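Rimness Seed Swap: Minutes of the April Meeting
Apr 20, 2020

Held by phone and laptop, as you all know, and I took the notes again because I forgot to mute myself when we were asking for someone to do it. If I got your beans wrong, write to me and I'll fix it!

Last month's minutes

The March minutes were approved with one change. I had put down that the Prisska bean is a bush bean. It's a climber, it needs poles, and I have now heard this from several of you, so please stop emailing. Corrected.

The spring swap

We'd already given up the Kerunari Hall date, so the question was whether to wait for fall or mail things out. Waiting got very little love. Peas won't be much use to anyone in September, and a good part of what's in the box was saved last summer and won't get any fresher sitting there. We agreed to mail. The box holds 328 packets, counted for the list that went out before the meeting, and everybody can ask for up to five in the first go. If there's plenty left we do a second go in two weeks.

I said I'd do the sorting at home, and I think it'll be kind of fun (ask me again when I'm on the lettuce, those seeds get everywhere). Small seed shows up nicely on dark wood, and for the dark stuff, like the poppies and the onions, a white cloth is the thing to tip them out on.

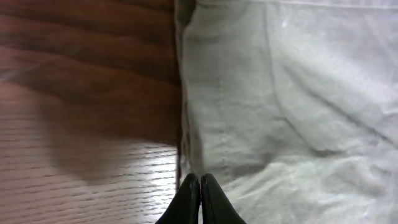
One member wanted to know if the older onion seed was worth mailing at all, as hers from the same year had hardly come up. Another had better luck with it, but in a heated tray. We settled on writing the year large on every packet and letting people choose, with a note on the onions and parsnips that they're best sown thick.

Envelopes and labels

The Sydorenko print shop is still taking orders at the side door, and we have a price for 400 labels that I thought was very fair. Approved. They'll have the variety, the year, and a blank line for anything the grower wants to add. Please keep it short, I had a whole squash life story on one last year and had to staple a second page to it.

Postage comes out of the plant sale money. There was a bit of back and forth on padded envelopes for the big beans, and in the end we went with plain ones and a folded piece of card inside.

The online list

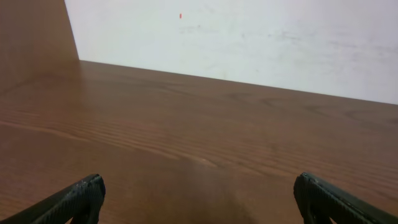 We need a list people can look at before they choose, and right now it's a spreadsheet with my spelling in it. The wish was for pictures of the seed next to each name, so you can tell the speckled beans from the striped ones without guessing. I'm all for it, as long as they match a little and we don't get one on a lawn and the next on somebody's knee. A plain brown wooden tabletop with a white wall behind it is a good enough backdrop, and most of us can find something close to that in the house. Send them to me with the variety in the subject line, please, or I'll be lost by the second tomato.

Plant sale

Put off. We'll look at it again next time. If you've already started your seedlings, and I know you have, leave extras at the end of your driveway with a sign.

Any other business

Somebody has the group's soil thermometer. It isn't me, I checked the shed twice.

Next meeting is the same way, same link.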